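Holding On to Knitwear: Two Finger Sets for the Pukis Gripper

Knitwear is hard on a parallel gripper. It has no fixed shape, it stretches between the grasp and the lift, and its edges tend to be rolled under where the fingers need to go. Most published grip figures come from rigid blocks, so they say little about a sweater on a bed.

We tried two finger sets on the Pukis hand-held gripper in a bedroom in Curkunbridge. The Pukis is carried by a person, and its recordings are later used to train an arm. The first set, from Somport, is a hollow finger with a slotted face that gives slightly under load. The second, from Pringle, is solid, with a shallow tread. Both bolt to the same plate, and a swap takes 7 minutes including the width calibration.
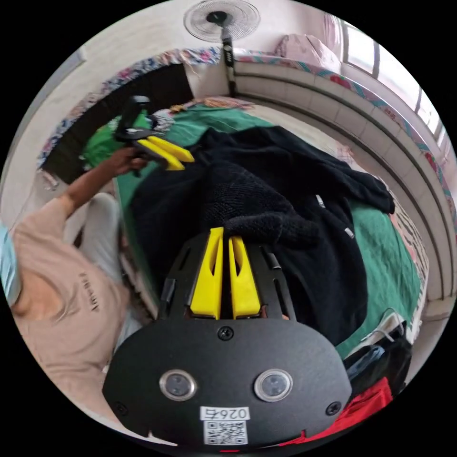

Yellow fingers on both grippers, slotted on the near one, with a black knit garment spread over a green sheet.

The procedure was the same for each set. The operator approached with the fingers open, closed on a fold, lifted until the fabric cleared the sheet, and held. We logged 300 grasps per set on dark knits. A grasp counted as held if the fabric stayed between the fingers until it was released on purpose.

Dark knit on a plain sheet is also a hard case for the cameras. The ribbing is visible at close range, but a fold against another fold of the same color gives very little contrast. Exposure had to be locked before every run, as daylight from the window otherwise pulled the setting down and the garment lost all texture.

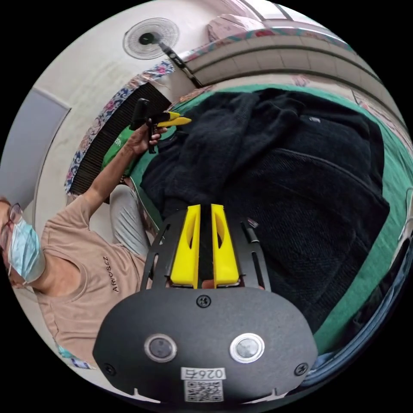
Page last modified: August 5, 2021

The slotted fingers held 93 percent of grasps on single folds. The solid fingers did better on thick, bunched material and worse on single layers, where the tread slid over the yarn before it caught. Raising the closing force helped a little and left marks in the fabric. We went back to the factory force after 18 grasps.

Finger alignment matters more than either maker's sheet suggests. A small height difference between the tips has no effect on a box, but on a thin layer it rolls the fabric toward the lower tip. Check it with a steel rule after each swap.

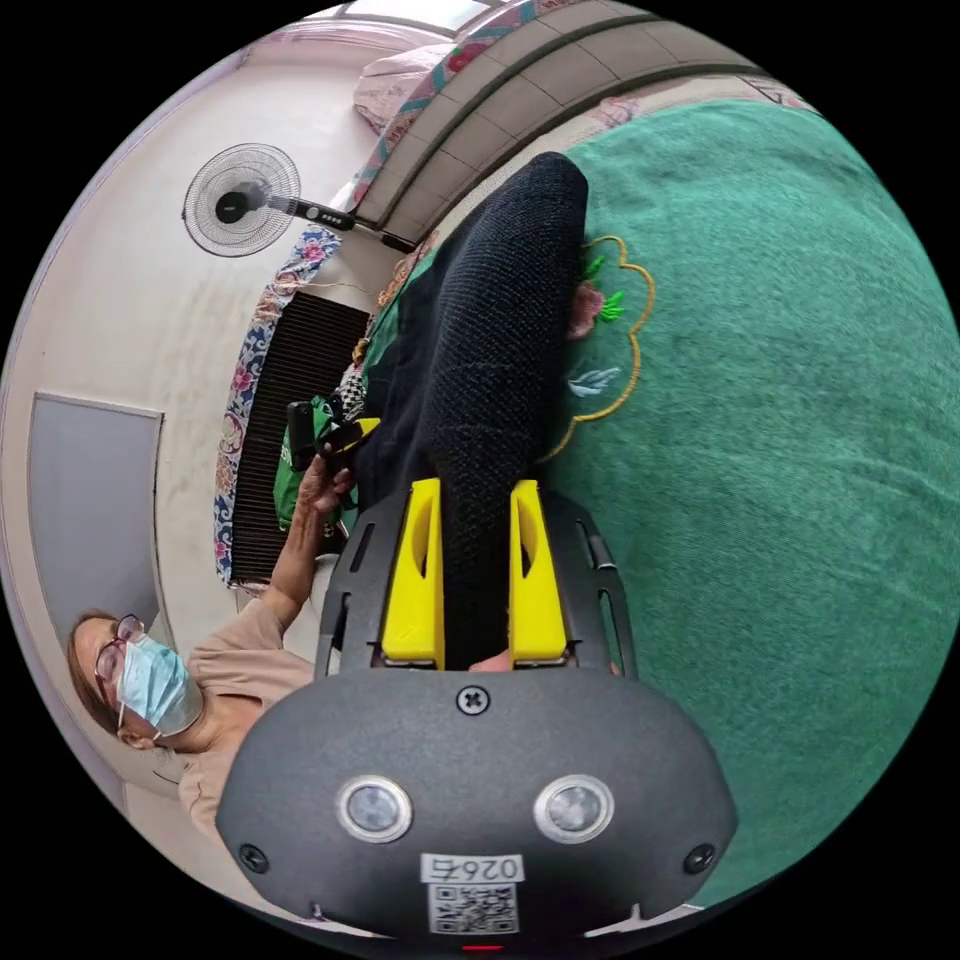

Can the finger sets be mixed, with one slotted and one solid?
They can be bolted on that way, but the width calibration assumes a matched pair, and the recorded opening will be wrong.

Long, narrow pieces were easier than wide ones. With the material gathered between the fingers, both sets held through a slow pull, and the differences between them were too small to rank. Wide garments put more weight outside the grasp and peeled out from one side.

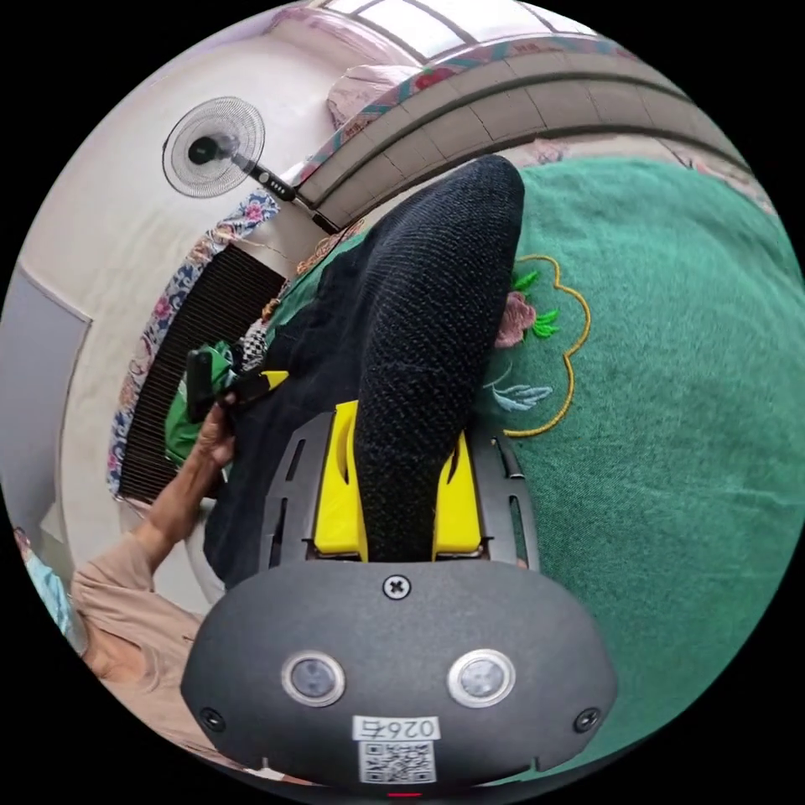 Black knit gathered between the fingers, on the green blanket.

For mixed laundry we would fit the Somport set and leave the force alone. The Pringle set is the better choice for towels and other thick goods. Neither handled a flat single layer well unless the operator pushed a fold into it first, and that extra motion has to be kept in the training recordings. Pringle lists a softer tread for January, which will fit the same plate.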